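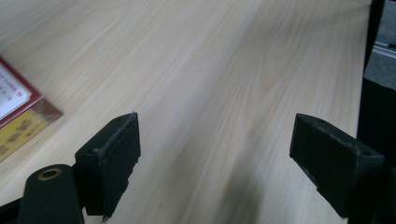 One reader of the June release objected that the moisture column mixed meter readings with oven-dry values and gave no way to tell them apart. The objection was correct. Version 2 adds a method column and leaves the original values unchanged.

Florneo: moisture readings for air-dried boards

Version 2
Released July 27, 2026

Summary

Florneo is a table of moisture readings taken from hardwood and softwood boards stacked for air drying at two yards, Idell and Minhas. It holds more than 400 rows. Each row is one reading from one board on one visit. The table is meant for people who dry their own timber in open sheds and want something to compare their own numbers against. It is not a substitute for a kiln schedule.

Files

readings.csv holds the readings.
boards.csv holds one row per board: species, nominal thickness, sawing pattern, and the stack it was placed in.
stacks.csv holds the stack layout, sticker spacing and shed orientation.
changes.txt lists corrections by row.

The files join on board_id and stack_id. Both are text fields. Spreadsheet programs will strip the leading zeros if left to guess the column type.

Columns in readings.csv

board_id: as painted on the end grain.
visit: visit number, counted separately for each yard.
position: end, quarter or middle.
mc: moisture content as a percentage of oven-dry mass.
method: pin, pinless or oven.
species_corr: yes if the meter's species setting was applied, no if it was left at the default, blank for oven values.
temp_corr: as above, for wood temperature.
note: free text, often empty.

Collection

Pin readings were taken along the grain with insulated pins driven to a quarter of board thickness. Pinless readings were taken on a planed patch, with the board lifted clear of its neighbours. Oven values come from sections cut well back from the end, weighed, dried to constant mass and weighed again. There are 80 oven values, all from Idell. Minhas had no suitable scale.

End readings are lower than middle readings in nearly every stack. Averaging the three positions gives a figure that describes no part of the board very well, so no average is supplied.

Known problems

The pin meter used at both yards is unreliable above fibre saturation. Values over 40 should be treated as "wet" and left out of any fit. They have been kept in the file so that the visit sequence stays complete.

Several Minhas boards lost their end paint over winter and were relabelled from the stacking plan. They carry "relabelled" in the note column. If two boards of the same species and thickness were swapped at that point, the data will not show it.

Species names follow yard usage. "White ash" at Idell and "ash" at Minhas may or may not be the same species. They have not been merged.

Shed temperature was not logged. Corrections marked "yes" in temp_corr used a thermometer hung at the shed door.

Changes from version 1

Added the method column. Split the old corrected column into species_corr and temp_corr. Changed the spelling of "grey alder" throughout to match boards.csv. Removed duplicate rows from the second Minhas visit.

Licence and corrections

The files may be copied, altered and redistributed with credit to the Fuvstead timber archive. Send corrections to the archive with the board_id and visit number. Rows will be amended in the next version and listed in changes.txt.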